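Facing-page layout when the translation runs longer than the original

Thilini Sultana
I am preparing a bilingual poetry manuscript for Ulomdale, who want the original on the left page and my English on the right. Most of the poems fit. The problem is a sequence in the middle of the book where the English lines are longer and turn over, so a poem that takes 30 lines on the left takes more than a page on the right. Two of the poems are also shaped, with lines that get wider toward the foot, and in English the shape is lost. The house guide is 3 pages long and says only "keep stanzas level." The trim size is fixed and the print run is 1,000 copies, so there is no budget for a larger format. Do I cut the English, reduce the type on one side only, or let the pages drift? I would also like to know who normally decides this, the translator or the typesetter. The files are due in May.

verso_recto
Do not reduce the type on one side only. Readers see it at once and take it to mean that one language matters less. If the size has to come down, bring it down on both sides for the whole book.

The usual order of work is:
Set the longest line of the book first, in the final typeface, and fix the measure from that line.
Allow turnovers with a deep indent, the same indent throughout, deeper than any indent the poet uses.
Align stanzas, not lines. Add the extra space between stanzas on the shorter side, so that each stanza starts level with its partner.
If a poem still overruns, break both sides at the same stanza and continue both on the next spread.

The fourth step will add pages. In a 66-page book I set for Okero we gained one spread and took it back from the blanks at the end. Ask for the page budget before you start. The typesetter proposes and the editor signs off, but the translator should mark every break in the manuscript that falls inside a stanza. Otherwise a stanza break that lands at the foot of a page will disappear, and you will be looking for it in second proofs.

Illden reader
I just put the English first and the original at the back in smaller type. Much cheaper and most people only read the English anyway. Not sure your publisher would go for it.

p. seixas
Agree with verso_recto on alignment. The answer above this one changes the book into something else and the contract may not allow it, so check the clause on presentation of the source text.

On the shaped poems, which have not been covered: do not center the lines and hope. Centering puts every line on a common axis, but the outline then depends on the length of each line in that typeface, and it will change if the font is substituted. Build the outline first.

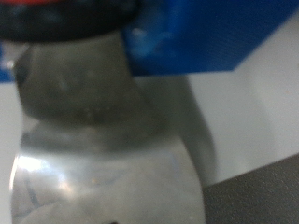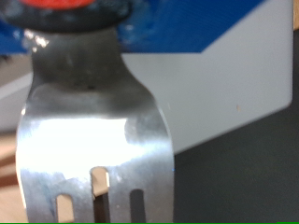

A shaped poem is easiest to carry over if you draw the profile on squared paper and write the English into it, line by line, counting characters. Fix the narrowest line and the widest line first, then fill between them. In both photos the part just under the black widens as it goes down, and an outline like that needs only those two measurements plus the number of lines. Where the English will not fit, change the word before you change the shape. Send the typesetter a PDF with the font embedded as well as the text file – the text file alone will lose the spacing. Mark these poems "set as shown" in the margin, and ask to see them in first proofs at actual size.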